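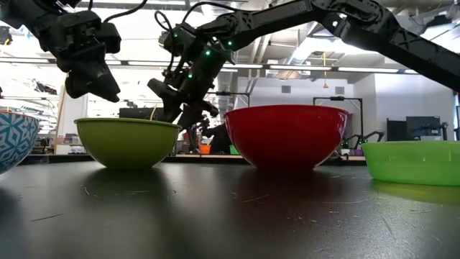
For a long time I was thinking that the hardest part of a two-arm build would be the wiring. It was not the wiring, it was teaching both arms to agree about where the table is. When I started in December I measured everything from the left base, and the right arm was always 13 mm wrong at the far corner. The black top did not help me either. It is so glossy that every bowl has a second bowl hanging under it, the red one especially, and my first script for finding the rims liked the reflections very much. Now I ignore everything below the line of the table, and the numbers are calmer.

Search this blog
Enter keyword

The task I have chosen is nesting. The arms should put bowls one into another, the biggest first. My friend Mio Tsuchiya suggested cups, but I find that a bowl forgives a bad angle more than a cup does - the sloped wall guides the next one down. I call the control program Molari, after nothing in particular. It keeps 289 saved positions, and I am sure that I need only 20 of them.

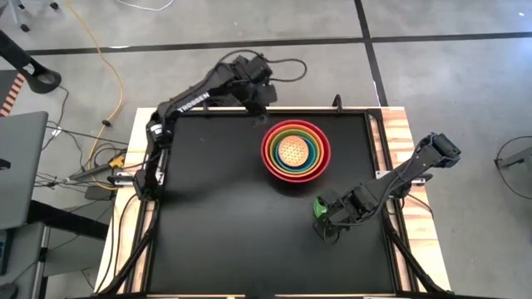

Red outside, blue inside, and both grippers over the table.

The next job is the waiting rule. At present each arm asks for permission before it enters the middle, and the pause is 2 seconds, too long for my patience. I want to make it shorter, but first I will fix the cables at the left side with proper clips. If somebody has used soft pads on the finger tips with thin plastic rims, please write to me which thickness you took.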